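How to plan your commute when the trains go on a limited timetable

If you ride the Trevport line, you already know the feeling. You open your phone at breakfast and the whole day's timetable has shrunk to a handful of trains. The good news is that a reduced-service day is very doable with a bit of prep the night before, and I've come to quite enjoy the puzzle of it!

Step 1: Find the right timetable

Go to the operator's service notice and look for the replacement timetable. Don't rely on the regular one with a few trains crossed out, as the departure times usually move as well. Check the date at the top of the notice, then save a copy to your phone so you have it when the station wifi falls over.

Step 2: Work backwards

Start with the time you need to be at your desk. Take off the walk at the far end (mine is 16 minutes from Hinojosa station, a bit less if the lights are kind), then pick the train before the one that would just get you there. Limited-service trains fill up fast and you may have to let one go.

Step 3: Line up a bus

This is my favourite part, because the buses are so much better than people give them credit for. The 307 runs from Trevport interchange to Hinojosa and stops right across from the station. The 510 takes the long way through Rada, but you'll nearly always get a seat and the stretch along the river is gorgeous on a clear morning. Write down two departures for each, one before your train and one after.

Step 4: Sort out your fare

Train passes aren't automatically good on the bus. Look for the words "passes accepted" in the service notice. If they aren't there, load enough on your card for a return trip before you leave home. Keep the receipt if you hold a monthly pass and ask about a credit at the ticket counter afterwards. The form is one page and well worth filling in.

Step 5: Tell work early

A quick message the evening before does wonders. Give your likely arrival time and the latest one. If you can work from home, even for the morning, ask!

Step 6: Plan the trip home separately

Evening service often ends well before the usual last train, and it catches people every time. On the September reduced days the last one out of Hinojosa left at 7 pm. Set an alarm for half an hour before you need to pack up, and have your later 307 written down as the backup.

Bag check for the morning: water, a charged phone, a snack, a light jacket and a book you've been meaning to get to.
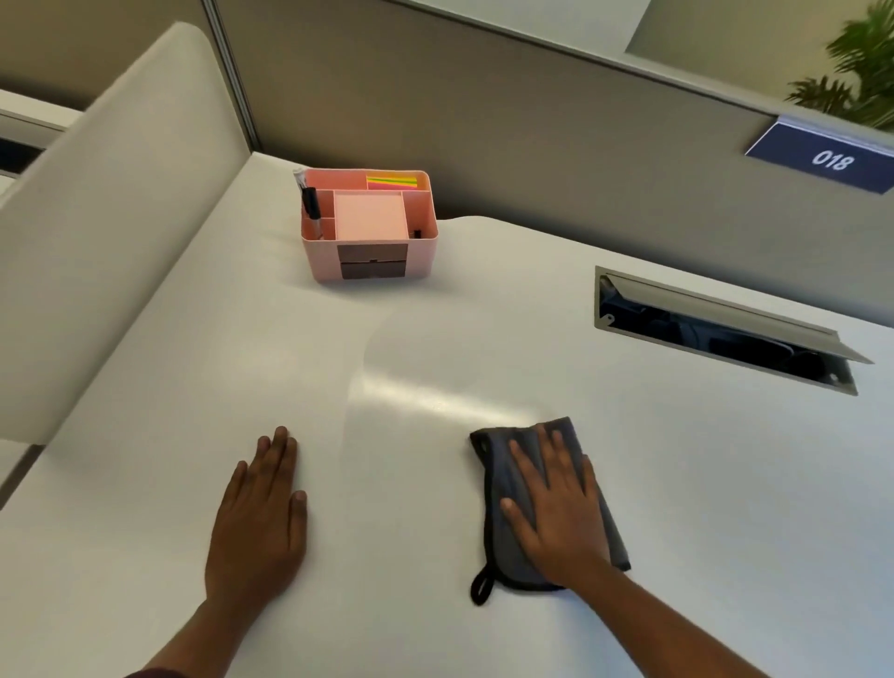

A quick wipe of the desk with a microfibre cloth.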